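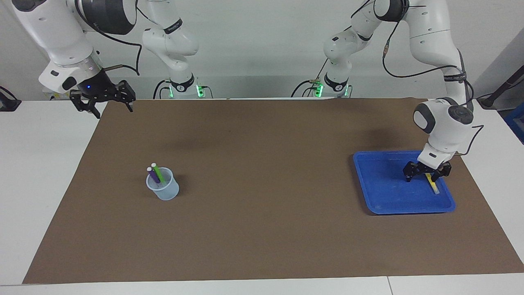

Does the Skelier dishwasher still wash if the wireless network at home is down?
All of the programs on the front panel work without the network, but delayed start set from the phone does not.

I put the short version first because several people asked me this in private after the last digest. Now the longer reply to the message from June.

> Hello list,
> We have the Danach fridge and the Skelier dishwasher, both connected
> through the Andrade app. Since the app update the fridge tells me
> every night that the door is open. The door is closed. I checked it
> with a strip of paper all the way around and the seal holds well.
> The dishwasher shows as "offline" in the app but it washes normally.
> The shop in Gernside wants 200 for a visit and I would like to avoid
> this. Did anyone have the same two problems? Are they connected?
> Also, is it safe to reset the fridge when it is full of food?

I had both of these problems, so I will try to answer in order. Please excuse my English where it is not good.

The two problems are not connected, at least they were not in my kitchen. I lost a full weekend because I believed they were.

About the door message. In my fridge the sensor was fine. After the update the app went back to the factory settings for the alarm, and the factory setting is very sensitive. Open the app, go to the fridge, then Alerts, then Door, and look at the delay. Mine was at 27 seconds. Before the update I had it at two minutes. When somebody takes milk at night and closes the door slowly, the alarm is already sent, and the app does not take it back after the door is closed. So you read it in the morning and you think the door was open all night. If your messages come at an hour when everybody is sleeping, then it is something different and I can't help with that, but please write the hour to the list, maybe another member knows it.

About the dishwasher which is offline. My router was sending both networks under one name, and the dishwasher understands only the slower one. The fridge did not care. I gave the slower network its own name, I connected the dishwasher again, and it has stayed online. To connect it again you must hold the Start button until the display shows 2183, and then let it go at once. In the paper manual this number is in the table of error codes, and I was afraid I had broken something. It is only the pairing mode.

About the visit, I would wait. In my case the technician would have come to change a number in a menu.

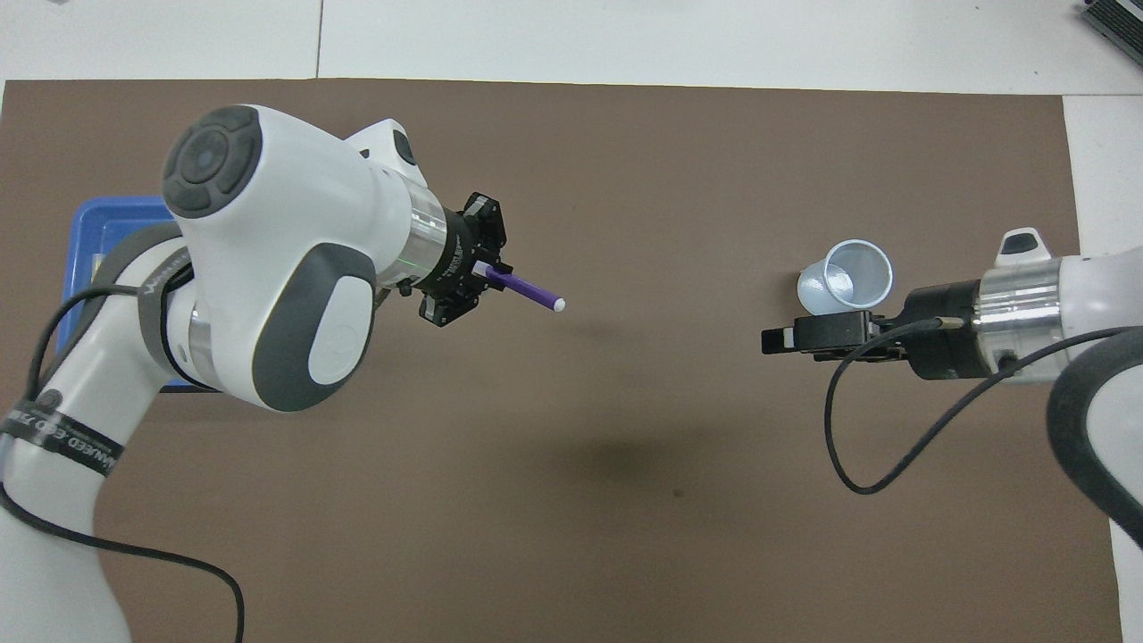
Resetting the fridge when it is full

It is safe for the food if you do it like this. I have done it two times.

1. Write down your temperatures first. The reset puts them back to the factory values, and my freezer became warmer than I like.
2. Remove the fridge from the app before you reset it. If you forget this, the app will show two fridges, and the old one can't be deleted for a day.
3. Hold the two arrow buttons together until you hear the second sound. The first sound is only the child lock.
4. Keep the door closed for an hour. The compressor does not start immediately and this is normal.
5. Put your temperatures in again on the panel, and only after this connect it to the network.

One more thing which the manual does not mention. The fridge keeps a history of 800 events, and when it is full the new alarms push out the old ones. If you want to show the history to the shop later, save it from the app before step 2. I did not do this the first time and I was sorry, because the shop asked me for it.

A question from my side too. In the Andrade app my energy page for the dishwasher is empty for every wash that I start from the panel. The washes which I start from the phone are there. Is it the same for you, or should I pair it again? I have the older model with the round knob.

Thank you and greetings to all,
a member with a quiet fridge again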